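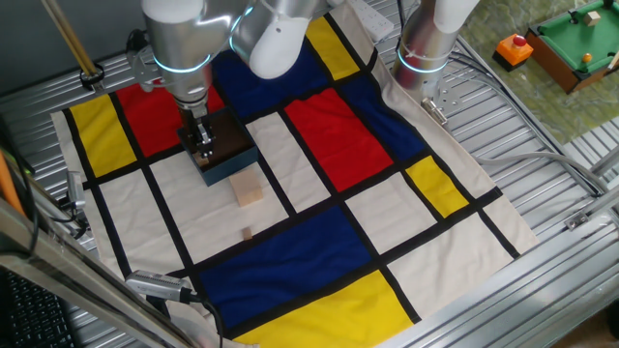
Figure 1. Gripper over a small block inside the open box.

Imell: Unplanned stops during box pickup
Student project report, Rernurstead

1. What the project was meant to do

Imell is a pick and place task. The arm moves wooden blocks of different sizes into and out of an open box on a patterned cloth. We planned to spend the semester comparing two ways of choosing the grasp point. Most of this report is about a fault instead, as it took up the weeks from October to December and changed how we set up the cell.

In the first full test we ran 200 pickups from inside the box. Of these, 33 ended in a protective stop, where the arm halts and holds position until someone clears the error. Pickups from the open cloth did not cause any stops in the same period.

2. What happened

The stops all came on the way down. The arm slowed for the last part of the move, the force reading climbed, and the controller cut the motion. Twice the box slid sideways before the stop, and once a fingertip pad came off and had to be glued back on.

We first blamed the walls. A gripper going into a box at a slight angle can catch the rim, and we had been loose about where the box was put down. We taped a corner guide under the cloth and ran again. The stops kept coming, so we took the guide out.

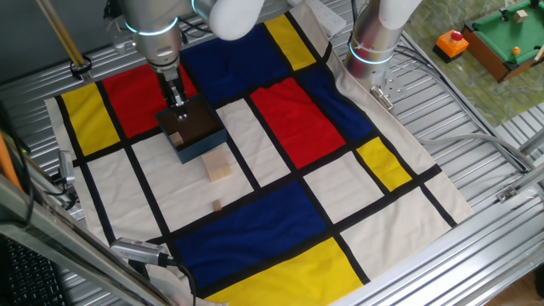
One reader of our first draft asked whether the force limit was simply set too low, and suggested raising it until the stops went away. We decided against this. The limit is what keeps the fingers from being driven into the table, and a higher one would have hidden the fault.

3. Finding the cause

We went through the log in Famano, the small viewer we wrote for this course. It holds 961 entries for the test, counting every move, grasp and stop. Sorting by target height showed that every stop belonged to a target below the real floor of the box.

The target height came from Tamiru, our planning script. Tamiru found the top of the block, subtracted the block size, and then checked that the result was not below the surface. The surface it checked against was the table. Inside the box the real surface is higher by the thickness of the box floor, plus whatever the cloth adds if it is bunched up underneath. With a large block the fingers had room to spare. With a small one they did not.

There was a second part to it. When the depth reading was poor, Tamiru fell back on the last block size it had seen. If that was a large block and the next one was small, it subtracted too much and the target went through the floor. This is why the stops looked random to us — the same block in the same spot could be fine on one try and fail on the next.
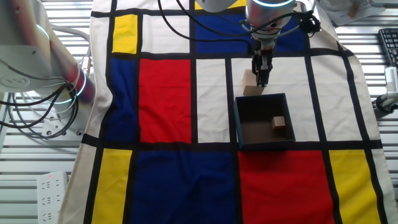

The table height itself was also old. It had been measured before the cloth was laid, and the value was never updated. The error is small, but it goes in the wrong direction.

4. Changes

The surface height is now measured with the cloth in place, at the start of each session. The box has its own floor height, used whenever the target lies inside its walls. A poor depth reading now makes the arm back off and look again, and after a second poor reading it skips the block and writes a line to the log. The force limit is unchanged.

We also changed our own routine. During the first test we had been clearing stops from the keyboard without checking the fingers, which is how the loose pad went unnoticed for part of an afternoon. The person at the keyboard now looks at both fingertips before restarting, and writes down what they found.
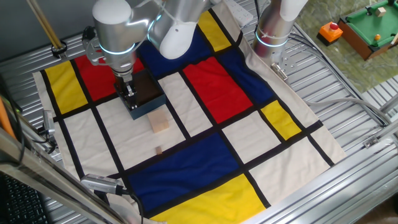
Figure 4. The gripper lowered into the box, with the second arm at the right side of the cloth.

5. Result and open points

The repeat test had 243 pickups from inside the box and no protective stops. A few blocks were skipped after poor depth readings, mostly when they were close to a wall. We have not fixed that. A block against the wall leaves little room for one of the fingers, and the planner still does not turn the gripper to suit.

The box floor height is typed in by hand, so a different box would bring the fault back if the number was not changed. The next group should measure it with the arm before using any other container. The comparison of grasp points was only half finished, and the partial data is in the project folder with the settings from the repeat test.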